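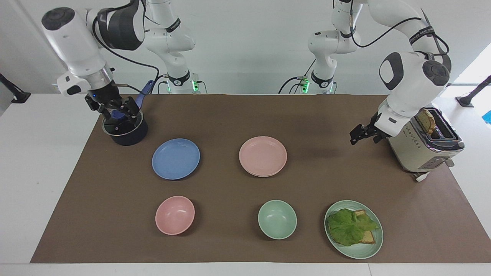
Zuweira Wumbei's second novel, *The Ferry Clerk*, opens at the ticket window in Hemville, a river town that has been losing people for 20 years. Ines Adjei sells passage to the far bank and keeps a ledger of everyone who crosses. One Sunday in May a man named Plellari buys a return ticket and doesn't come back. His name is in the ledger twice.

Wumbei takes her time with this. The first 80 pages cover a single week, and most of that week is spent on Ines at work: the till, the timetable, her lunch at the counter, the arguments with her brother over their mother's house. Readers who want a body by the end of chapter one should know that going in. The police don't show up until page 77, and when they do they are mostly interested in the ferry company's taxes.

What kept me reading was the ledger. Short entries from it sit between the chapters, and they start to disagree with what Ines tells us. She writes down a woman with a birdcage who, in the chapter before, was a boy with a bicycle. Wumbei doesn't point at these slips. I missed the first two and had to go back.
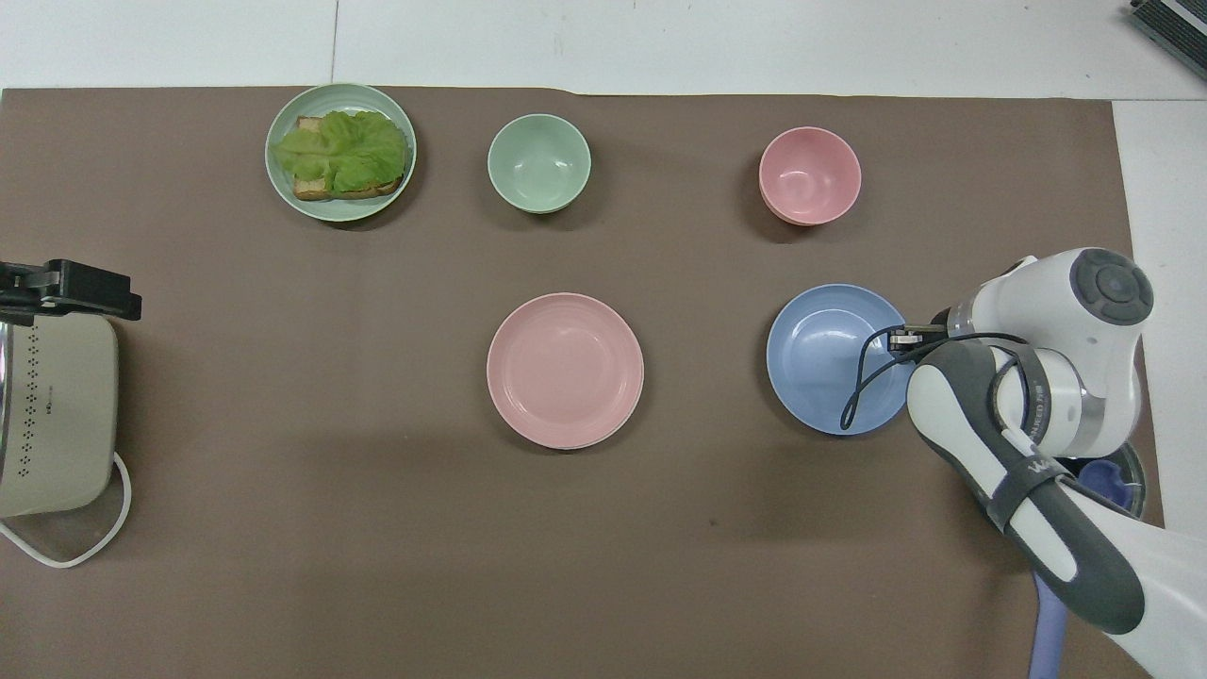

*Open-faced sandwich with lettuce on toast.*

The middle section moves across the river to Jarkberg, where Plellari's sister runs a boarding house, and the book loosens up. The meals there are long and the lodgers talk over each other. One of them, a retired surveyor, gets a 25-page story of his own about a flooded road. It is the best writing in the novel and has little to do with the missing man.

The ending will divide people. We learn where Plellari went but only part of why, and Ines's last ledger entry can be read two ways. I would have liked one more scene between her and the sister, who meet only once, on the landing, in the rain.

Wumbei's first book was a collection of linked stories, and some of the lodgers' chapters could have come straight from it.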